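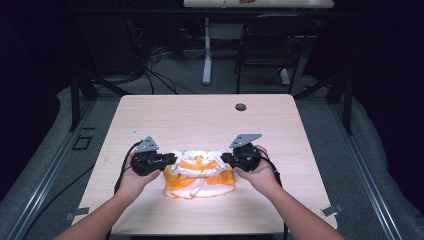
About us

Hi, and welcome to Hornamier! I started this little clothing and costume exchange in Ullton in September, with five bins of kids' stuff and one desk, and it has grown a lot faster than I planned (we're up to 493 pieces on the racks now).

Everything that comes in gets laid out on a table first. I check the seams, smooth the ruffles, look over the trim and then fold it or hang it. Small fancy things take me the longest — a plain T-shirt is done in seconds, but give me a flared hem and I'll be fussing with it all morning!

Bring us whatever your kids have outgrown, costumes especially. You get a credit for each piece we keep, and you can spend it the same day or save it up. We're on the second floor, over the Movport office. Come on up and say hi.

Page updated May 9, 2019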